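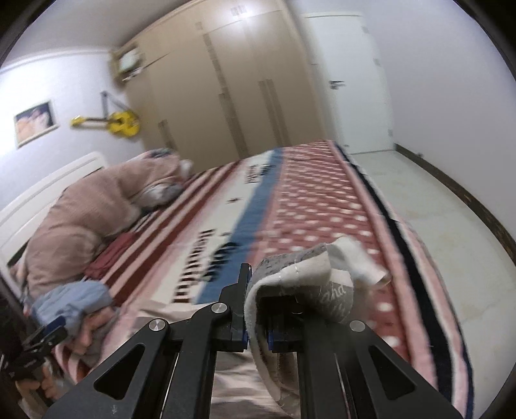 Call for Participants: Plavthorpe Creek Shoreline Debris Survey

Tretari is recruiting field participants for a debris survey along the lower reach of Plavthorpe Creek, from the Hnatiuk Road culvert downstream to the Clandport boat ramp. Field work takes place in July. No prior survey experience is required. Applications close 31 May 2019.

Purpose

The survey records the type, weight and location of litter on the creek banks and the upper edge of the mud flats. The results will be used to decide where storm drain screens are installed first and how often each one is emptied. Material is removed after it has been recorded, but removal is secondary. A transect that is only partly cleared and fully recorded is counted as complete. A cleared transect with no data sheet is not.

Survey area

The reach is 3000 meters long and is divided into fixed transects marked with numbered stakes. Both banks are covered. The east bank is a gravel path with short slopes to the water. The west bank is uneven, has no path above the footbridge and can be reached only near low tide. Applicants should state which bank they are able to work on. East bank positions usually fill first.

Duties

Participants work in pairs. One person collects and sorts, and the other records. Pairs switch roles at the end of each transect. Specific duties are:

Locate the start stake and run the measuring tape to the end stake.
Collect all visible items larger than a bottle cap between the water line and the vegetation line.
Sort items into the categories on the data sheet (hard plastic, film plastic, foam, glass, metal, cloth, fishing gear, other).
Weigh each category with the hanging scale and enter the weight in grams.
Tag and leave in place any item too heavy for two people to lift, and note its distance along the tape.
Carry full bags to the nearest drop point. Bags are not to be left on the bank between tides.

Sharps, sealed containers and dead animals are not to be handled. Report the transect number to the shift lead, who will flag the spot.

Time commitment

Each participant is asked to complete at least 2 shifts. Shift times follow the tide table and differ from day to day, and the earliest begins shortly after sunrise. A shift lasts three hours on site, including the safety briefing and the return of equipment. The schedule will be sent to accepted participants before the training session. Shifts are canceled in the event of lightning or a flood advisory and are not always rescheduled.

Training

One training session is mandatory. It covers sorting categories, use of the scale, completion of the data sheet and safe movement on soft ground. Persons who took part in an earlier Tretari survey must also attend, as the categories for foam and film plastic have been revised.

Equipment

Supplied: work gloves, pick-up tools, bags, hanging scale, tape, clipboard, data sheets and high-visibility vest. Not supplied: closed waterproof footwear, long pants, sun protection, drinking water. Sandals and open shoes are not accepted on either bank.

Requirements

Minimum age 16. Participants under 18 need a signed consent form and must be paired with an adult.
Able to walk on sloping ground and carry a bag of up to 30 pounds a short distance with a partner.
Able to write legibly. Data sheets are entered by hand and unreadable entries are discarded.

Positions are unpaid. Parking at the Clandport boat ramp is free for participants who display the pass issued at training.

How to apply

Send name, age group, preferred bank and available days to Duangjai Sangkhawat, survey coordinator, Tretari. Groups may apply together but will be assigned in pairs. Questions about site access or the data sheet should go to Kyrylo Yatsenko, field methods. Applicants will be notified by email of their status and training time.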